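Is my table solid wood or a printed surface? Seller says solid, I have doubts

Posted in Furniture & Floors by Frida Hjaltested, 2025-09-01

I bought a secondhand table in April from a shop called Birklow and paid 656 for it, which was more than I wanted to spend. 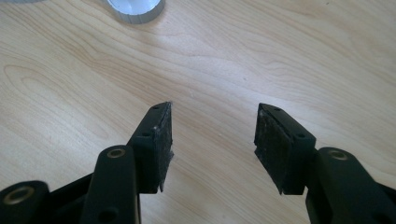
The ticket said "solid blonde wood, Romarham workshop." Maybe. It's a pale top with long grain that sweeps across in big curves, and there's an oval swirl on the left that looks like a knot. It has a slight gloss. My brother-in-law took one look and said laminate. When I called the shop the man told me "they all have that sheen," and I don't find that very convincing from somebody who wants to keep my money.

I need to know for a practical reason. There are a few dull patches where we eat, and I was going to sand the whole top and oil it. If it's a printed layer I'll go straight through the pattern and own a ruined table. If it's veneer I gather I might get away with a light sanding, or might not. I've read plenty of pages about this and most of them say "look at the grain," as if that settled it. I have looked at the grain. It looks like grain.

So how do I find out for certain, without cutting into it? And is there any point in oiling a top like this?

Thornbush_22

Looks like real wood to me, the curvy grain is a giveaway. Printed stuff is always straight lines. Just give it a good rub with 120 grit and some Trestov oil, it'll come up beautiful. I did my mother's and it took an afternoon.

Ezequiel Moya

Please don't do what the reply before mine says. Printed surfaces come in any pattern the maker wants, big curves and knots included, and 120 grit on a thin veneer is a good way to meet the glue. I refinished furniture for 13 years and I wouldn't call this one from a photo. Anyone who tells you they can is guessing. If you pushed me, the smooth, even look makes me lean toward your brother-in-law, but a factory lacquer over real wood can look much the same.

What you want is the edges and the underside. In the order I'd do it:

Find a long grain line that runs off the end of the top and follow it over the edge. On solid wood it carries on down the end, where you should see end grain: little pores, or the curved lines of growth rings. If there's a strip stuck along the edge with its own separate pattern, the top isn't one piece of solid wood, or somebody has gone to odd trouble to hide that it is.

Get under it with a flashlight. Solid boards usually show the same kind of wood on the bottom, with the joints in roughly the same places as on top. A plain brown or white sheet underneath, or chips showing in a screw hole, tells you it's a board with something laid over it. Screw holes are the best thing on any table for this. Back one screw out and look at what comes with it. Long fibers are good news, crumbs are bad news.

Look for your oval swirl again somewhere else on the top. A printed pattern repeats sooner or later. I once had a desk with the same knot on it 6 times, and the owner had been proud of that knot. Not finding a repeat proves nothing on a small top, so don't get excited.

Rake the flashlight low across the surface. Wood under lacquer usually has some pores or ripple. A printed sheet may have a texture pressed into it, but often it won't line up with the lines you see. This is the weakest test of the lot and I'd only use it to back up the others.

Skip the water drop test that gets passed around. It tells you whether the finish is sealed. Your top could be oak two inches thick and the drop would still sit there if the lacquer is sound.

On oiling: over an intact finish, of any kind, it does nothing. It sits on top, goes tacky and picks up every crumb in the house. The people who say it worked for them mostly mean it was shiny for a day. Wash one of the dull patches with warm water and a drop of dish soap, dry it, and see what you have left. A lot of "worn finish" is old polish and dinner.

As for the ticket, "Romarham workshop" could mean anything. Ask Birklow to put "solid wood throughout" on the receipt in writing. If they won't, you've learned something.

Frida Hjaltested

Thank you, Ezequiel. I went under with a flashlight this evening. The underside is a plain pale sheet, no boards that I can make out, and the edge does seem to be a separate strip on the two long sides. I couldn't decide about the short ends. I haven't taken a screw out yet as my screwdriver doesn't fit.

The soap and water took care of one dull patch completely and did nothing for the other.

I rang the shop about the receipt. He said he'd "have to ask Mr. Ó Dubhghaill," who I gather is the owner, and there was another table in the back for 1,339 that was "definitely solid" if I wanted to trade up. I asked what made that one definitely and mine only solid. He's calling me back.

Ezequiel Moya

Plain sheet and a separate strip means it isn't solid. Veneer or print, the screw hole won't tell you which, so check the short ends again in daylight with a magnifying glass, right where the top meets the strip. Real veneer has a thin line of wood there. And keep the sandpaper away from it until you know.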